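Woltavby Hand-Worn Gripper Set (Pair)

Price per pair: $4000
Second pair on the same order: $3000
Lead time: 11 business days from Skidmont

The Woltavby set is a left and right gripper worn on the operator's own hands. It is for teams recording two-handed tabletop work who don't want to tie up an arm cell to do it. Each unit straps over the back of the hand and fingers and runs on a cable. There is no battery version.

In the box
Left gripper and right gripper
Two marker plates, fitted
Strap kit, sizes S to L
Two cables, 3000 mm
Printed setup sheet

What to budget besides the grippers

Most first orders come in short on the station, so price it at the same time. You will need a table that doesn't rock, a plain light work surface, two stands and a recording PC with two free ports. Buyers who already own a table and PC usually spend around a quarter of the gripper price on the rest. Curtains are worth adding if the room has windows.

We sell the Somogyi stand kit separately. It ships flat from the same warehouse and can go on the same quote.

Straps wear out before anything else. Plan on one replacement kit per pair per year if two shifts share the set. Marker plates are sold singly and have to be matched left or right when you order.

Planning the station

Leave room on both sides of the table for the operator's elbows. Cables should drop toward the operator and stay clear of whatever is being handled. If several stations share a room, number them on the floor with tape and use the same numbers in your file names.

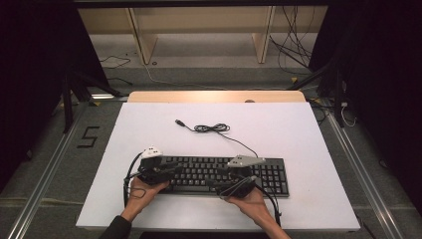
Start with objects you already have in the building. Keyboards, mice, plugs and short cords make a good first month of tasks, and they cost nothing to replace. Save small or slippery parts until operators have a few hours in the straps.

Compatibility

Works with Plaltutby Record, current release and the one before it. Older releases will log the left unit only.

Returns accepted unworn, in the original foam. Opened strap kits are not returnable.

Request a quote
Download the setup sheet
Spare parts and straps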